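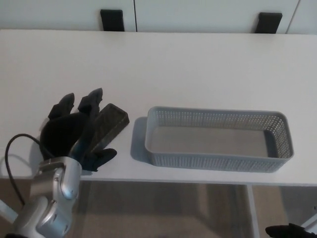
Fig. 3. Block-to-basket task, student station.

4.2 Class trials

Task kept simple on purpose. One dark block, one gray basket, white table, block goes in the basket. Each team in the Skillness course had six weeks with the arm, then a graded run in October. Block pose set by the other team, basket stays put to the right of it (Fig. 3).

Teams logged 396 attempts in total, 142 of them in the final week. Logs from Wudau section were incomplete, so only attempts with a start and end stamp are used below. Most failures came at the grasp, thumb closing to early or hand coming in too shallow. A few drops over the rim, not many. Cable routing was left to the teams and it shows in the wrist angles they picked.

Median time per run about 9 seconds with the Bilyk planner. Hand-scripted paths were slower but teh spread was smaller, see 4.3.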